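Household chore automation

Household chore automation is the use of machines to do routine work in the home, such as cleaning floors, washing dishes, folding laundry, clearing tables and putting things away. The term is also used for the same kinds of work in small commercial settings, including canteens, laundries, hotel housekeeping and light assembly shops. Some chores have been handled by machines for generations. Others are still done almost entirely by hand, and whether general-purpose robots can take them over is an open question.

Background

Most successful household machines do one job inside a closed space. A washing machine turns a drum, a dishwasher sprays water at racks, and a dryer blows warm air through wet cloth. In each case a person does the sorting, loading and unloading. The machine never has to find an object, decide what it is or pick it up.

Robot vacuum cleaners were the first mobile robots to be sold widely for the home. They work on a flat surface, touch very little on purpose, and can miss a spot on one pass and catch it on the next. Robot mowers and window cleaners followed the same pattern. None of these machines handles objects.

Work on robots with arms has a longer history in factories, where parts arrive in known positions and the surroundings are built to suit the machine. Homes offer none of this. Objects differ from one house to the next, are left in piles, and may be soft, wet, clear, greasy or breakable.

Types of chores

Researchers commonly sort chores by what has to be handled.

Rigid objects. Cups, boxes, cans and blocks keep their shape when gripped. Picking one up from a clear surface is within reach of many current systems. Success drops when objects touch or overlap, and drops further when they must be placed in a tight slot.

Soft objects. Towels, shirts, bags and cables change shape when moved. Folding a towel that has been laid flat is a common demonstration. Taking a shirt from a full basket, turning the sleeves right side out and folding it is much harder, and most systems that manage it are far slower than a person.

Articulated objects. Drawers, doors, hinged lids and dishwasher racks move along a fixed path. A robot must grip the handle and follow that path without pulling against it.

Liquids, powders and residue. Pouring, wiping, scraping and scrubbing are judged by what is left behind. A robot may complete the full motion of wiping a surface and leave it dirty.

Methods

There are three main approaches in current use. Scripted systems follow motions written by an engineer and work well where nothing changes. Planning systems build a model of the surroundings from sensors and compute a path. Learned systems are trained on recorded examples, which are usually gathered by teleoperation, with a person steering the arms through the task many times.

Learned systems have received the most attention because they can cope with small changes in position and lighting without new code. Their main weakness is that they often fail on things missing from the training examples, such as a new kind of handle or a different table height. Mixed systems, in which a learned part handles the grasp and a scripted part handles the rest, are common in commercial trials.

Much of this research is done on low-cost tabletop arms. They lift little weight and have a short reach, but they are easy to repair and can be run in pairs. Two arms allow one gripper to hold an object steady while the other works on it, which many kitchen and laundry tasks need.

Testing

There is no single accepted test for household robots. Published success rates are hard to compare because teams choose their own objects, starting positions and definitions of success. A trial in which a person straightens the towel halfway through may be counted as a success by one group and a failure by another.

The Balow protocol, written by Omolara Ugwu and Ebere Fashola, was an attempt to settle some of these points for small workspaces. It lists 21 tasks, each with a fixed start, a fixed time limit and a rule on human help. A task is passed only if the robot completes it in 8 trials in a row with no one touching the robot or the objects. Partial completion is recorded but does not count toward the pass. Critics have said that the rule on consecutive trials is too strict for learned systems, which tend to fail at random. Ugwu and Fashola replied that a kitchen helper that drops a plate now and then would not be kept in use.

In the first round of results under the protocol, the Omoregie two-arm system passed the most tasks. All of them involved rigid objects or drawers. No entry passed a task scored on cleanliness.

Dishes

Dish handling is often used as a test case because it brings several problems together. Plates are thin, smooth and round, and offer a gripper little to hold except the rim. They are stacked closely, and a gripper must tilt or slide a plate before it can get a finger underneath.

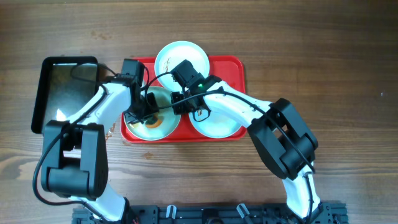

Food residue adds a second difficulty. Crumbs are small and light and tend to scatter when pushed. Sauce spreads when wiped, and a thin smear can be hard for a camera to tell apart from a reflection or a pattern in the glaze. A robot clearing a table also has to decide what is waste, since half a sandwich may be either rubbish or someone's lunch.

Commercial dish lines avoid many of these problems by using one type of plate and loading it the same way each time. Drukier, a maker of canteen equipment, sells a sorting arm that works only with its own trays. In a canteen trial in Bindau, the arm cleared 70 trays an hour during quiet periods, and 2 staff members stayed on the line to deal with cutlery, cups and paper napkins. The canteen kept the arm but used it only after 3 p.m., when fewer trays came through.

Shop-floor chores

Many small jobs in workshops resemble housework. They include emptying bins, wiping down benches, returning tools to racks, restocking parts and sorting scrap. They are rarely automated even in plants with many robots, as each job takes a person a few minutes and comes up at irregular times.

Restocking from a fixed shelf is the most advanced of these. Bench clearing is less so, for much the same reasons as table clearing at home. Tools left on a bench may be in use, and a robot that puts them away too early causes extra work.

Current limits

Speed remains a problem for most object-handling robots. A chore that takes a person a minute may take a robot several, though this matters less for work that can be done overnight. Reliability is the larger concern, particularly in recovery from mistakes. A person who drops a fork picks it up. A robot may carry on with an empty gripper unless it has been built or trained to notice.

Touch is also limited. Many low-cost grippers have no sense of pressure at the fingertips and depend on cameras, and the gripper itself can block the camera's view at the moment of contact. Cleaning the machine is a further issue in kitchens, where exposed joints and cables collect grease.

Safety rules for robots working near people were written mainly for industry. How they should apply in a home with children or pets has not been settled.

See also

Domestic robot
Robot vacuum cleaner
Teleoperation
Dishwasher
Two-arm manipulation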